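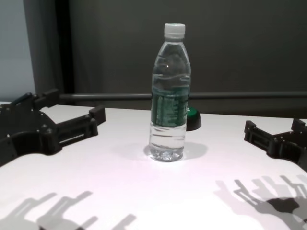

Photo: Pushpa Bajpai

24 shares | 2 comments

February, bio workshop notebook, a bit after 4 pm

Back on the service bios for the leavers' booklet. Merle's draft is in and it's good, but wow, it's long! She ran 1000 words and the slot is meant to be a third of that. I cut the basic training section down to one line (she'd given it a whole page, boots and all) and kept the two postings she lights up about when she talks. Need to ask her if "logistics lead" was her real title or her polite version of it.

Hamish still writes every job as an acronym. I went through with a pencil and circled 34 of them, then gave up and called him. We talked through three out loud and each one came out as a perfectly nice plain sentence, so next time I'm going to have him dictate to Lindsay and skip the typing altogether. Lindsay's fine with that if she gets the back table and the decent chair.

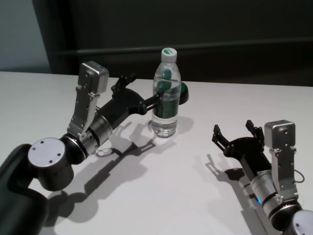
Layout for the one-page version is where I'm stuck. Alby wants the name and branch in a band across the middle, dates underneath, text small so the whole career fits. I tried it at 51 characters a line and it looked okay on screen, then I printed it and had to squint. Same trouble as the bottle label, really, dark green with lighter print so tiny I can't make out any of it. So: bigger type, black on white, and the medals list goes on the back. Alby grumbled but he hasn't seen the printout yet.

Promotions: month and year, or year only? Merle has both, Hamish has neither. Going with year only for now.

To do: send Merle the cut version, find Hamish's second posting on the old list, and get Pushpa to read all of it cold before it goes to the printer

Comments (2)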